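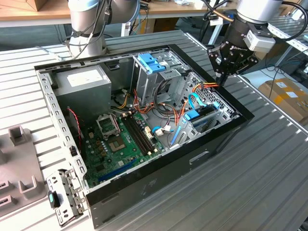

The Night Joly Wouldn't Let Go

It was the orange wire that started it, and I still love telling this one!

We were four months into the new line at Tirkeslow, taking old desktop towers to bits, and I was on lates with Joly. Joly is a cell with two arms. The left one steadies, the right one picks, and between them they had stripped 3,644 towers without so much as a scratched case. I used to stand at the rail with my tea and just watch. You would too. The way the fingers come down into all that wiring and find the one plug they want, oh, it's a lovely thing.

Tower 3,645 came in at ten to nine, black shell, side panel off, processor already out. The right arm went down over the power cables, closed, and pulled.

Nothing came. It pulled again. Then the whole case began to slide.

Joly has a limit for that. Pull too hard and she lets go, backs off and asks for a person. Only she didn't let go. The case swung round on the table with the grooves singing under it, and the left arm, bless it, decided the tower was escaping and leaned on the other end. So there they were, the pair of them, having a tug of war over a dead computer, and the steel starting to creak!

I hit the red button. Both arms stopped where they were, and the cables stayed stretched tight as fiddle strings.

Now, the thing you want to do is reach in and free it. My hand was on the gate. But a stopped arm can still be holding a load, and the power supply in that case had a sharp corner pointing straight at where my face would have been. I took my hand off the gate, locked the cell out and rang Stistutton.

The woman on the desk there was marvellous. She had me read the log down the phone, line after line, until we got to 1,395.

"Stop," she said. "Read me that again."

"Grip force, 299."

"And the one after?"

"299. They're all 299."

She laughed out loud. The force reading had frozen! Joly had been pulling harder and harder and feeling exactly the same thing every time, like somebody leaning on a door with a numb arm. Jotska, the program that was meant to catch it, only looked for numbers that were too big. It had never thought to worry about one that sat still.

We let the tension off from outside, a hair at a time, and at twenty past eleven the cables sagged and I breathed out. By morning there was a new rule in Jotska about readings that don't move.

I kept the orange wire. It's round my mug handle now.

Comments

"having a tug of war over a dead computer" made me snort. More Joly please!

Good story. We had a stuck reading on a palletiser once and it took us far longer to spot. Glad the gate stayed shut.

Did tower 3,645 ever get finished?

Contact | Copyright the author, all rights reserved | Back to top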